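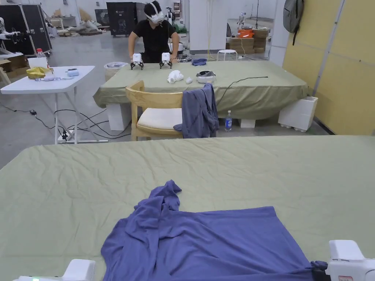
4. Folding a long-sleeved top

Clear the Trerkness table and smooth the cover by hand.

1. Lay the garment face down, neck away from you.
2. Pull out any bunched fabric.
3. Fold each side to the center and lay the sleeves flat.
4. Fold the hem up to the neck.

Note: Hang long items over a chair back until you are ready for them. 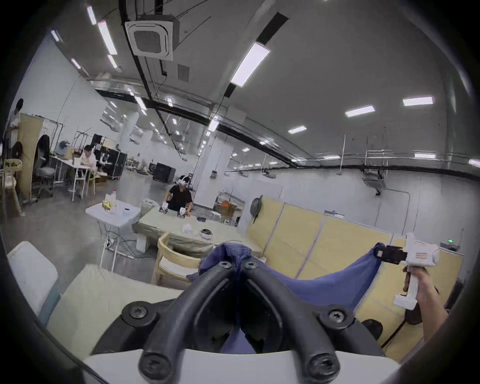

Thin fabrics slip when lifted at one point. Pinch a corner, as with the blue cloth, and take hold of the next corner before lifting clear of the table.

Caution: Do not tug at seams.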